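Cell technician wanted, two-arm sorting cell, Fliltside

Korkska is hiring one person to look after a two-arm cell that handles small cartons in plastic bins. We have read plenty of ads promising "hands-off automation" and don't believe them. This cell needs hands.

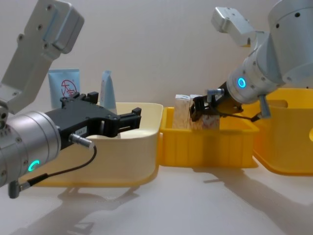 Both arms over the bins at Fliltside.

You would check gripper cables and connectors at the start of each shift, put the bins back in position and tighten whatever has worked itself loose. The vendor says the fingers need no attention between services. We check them anyway, screws included.

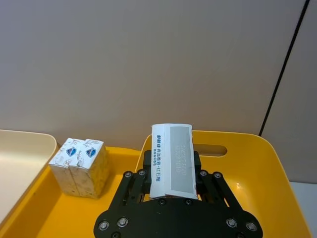

Gripper holding a slim white carton.

Thin packs crease easily, so grip force is yours to set and to argue about. Bring evidence – Themis Kokkinos will ask for it.
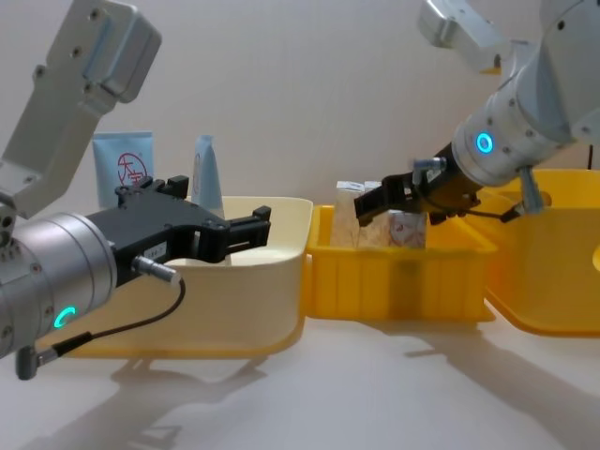 Fliltside, February

The post is 5 shifts a week, and 2 of them start early. No Sunday work. You report to Consuelo Ayala and share the fault log with Macario Salinas. The log stands at 338 entries, and 315 are closed. We would like to know why the rest aren't.
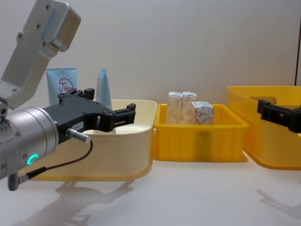
How to apply

Write to Azucena Cortés at Korkska and describe one machine you kept running and one repair that didn't hold. Certificates are fine – we will still hand you a hex key at the interview.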